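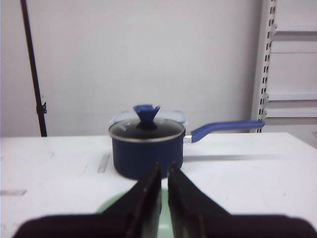

Dark blue saucepan, glass lid on.

Television Animation, Week 5: Seasons, Cours and Why Your Show Vanished for a Year
Notes by Elba Olivares, Rivadeneira Hall

Hi again! These are the notes I promised after class, cleaned up a little (my board handwriting was terrible, sorry). Please read them before we watch the first two episodes of Gikari, as I'll be throwing these words around as if you've known them all your life.

What a cour is

A cour is a block of TV time that lasts three months. There are four in a year: winter starts in January, spring in April, summer in July and fall in October. One episode a week for one cour gives you a run of 12 or 13 episodes, and that's why so many shows stop right there. The word probably came into Japanese from French, but I've seen people argue over that for pages and I'm not going to get into it.

A two-cour show keeps going for half a year. You'll feel the difference in the writing straight away. There's room for a beach episode, or a whole week spent with the side character who sells noodles, and the main plot can wander off for a bit and come back.

A split cour is the one that drives fans up the wall. The show airs one cour, takes a break for one or more cours, then comes back for the second half. Sometimes it's sold as one season and sometimes the second half gets its own number, so when you cite a show in your paper please use the title and the episode number as well as the season. I lost most of a weekend last year trying to match up five papers that all meant different things by "season two"!

Long runners are a whole other animal. A weekly show that has been on the air for years can pile up 994 episodes without anybody thinking in cours at all, and it has to be paced so the anime doesn't catch up with the manga. So you get recaps, long flashbacks, slow pans across a cliff, and filler (stories written just for TV). I grew up on filler and I will defend some of it to the death.
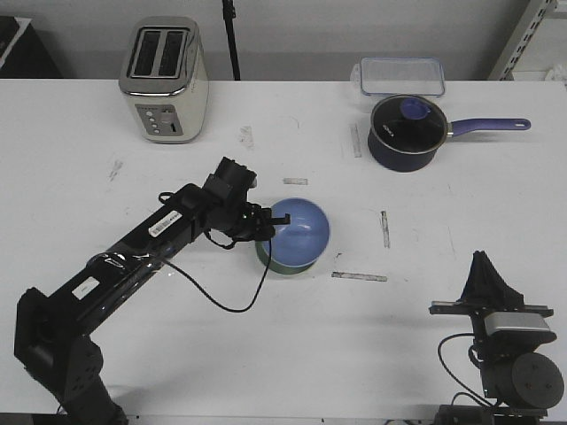 Where the waiting comes from

Students always ask me why a third season can take years when the first two came so close together. There are a few usual suspects, and they tend to show up at the same party.

Source material comes first. If the show follows a light novel series and a cour eats three or four volumes, somebody has to have written those volumes. Then there's the studio's calendar. Take our class case, the made-for-class schedule you'll get on the Dresard sheet: the director is booked, the character designer has moved to another show, and the next open slot is 14 months off. You can hire new people, but then the show may look different, and fans notice that kind of thing in the first four seconds of a trailer.

Money matters too, of course. Most TV anime is paid for by a group of companies, and each one wants something out of it, like book sales or discs or toys or a hit theme song. A show can be loved online and still not bring in enough for that group to sign up again. And the other way around, a show with a pretty quiet fan base sometimes gets renewed when the books start flying off the shelves.

Reading a season announcement

Look closely at the verb. "In production" tells you people are at work (or close to it) and tells you nothing about when you'll see it. "Coming in March" is better, and a day plus a channel is better still. A key visual with no date is a nice poster. Hang it up and be patient!

Also check where the news comes from. The show's own site or account goes first, then the broadcaster, then everybody else. Fan pages such as Buddale are fun and I read it over breakfast, but in your paper I want the original notice.

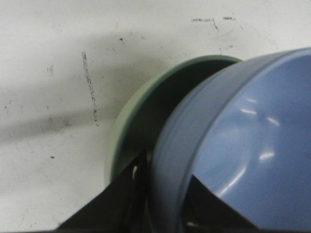
Does a split cour count as one season or two?

It depends on how the show itself is billed. Go by the official title of each part, and if both parts share one title, treat them as one season and give the episode numbers.

For next time

Pick any show with at least two seasons and write me a page on the gap between them. How long was it, what was announced and when, and did the staff change? Bring it on paper if you can. We'll start with the Gikari opening credits, so try to be in your seat when the song starts.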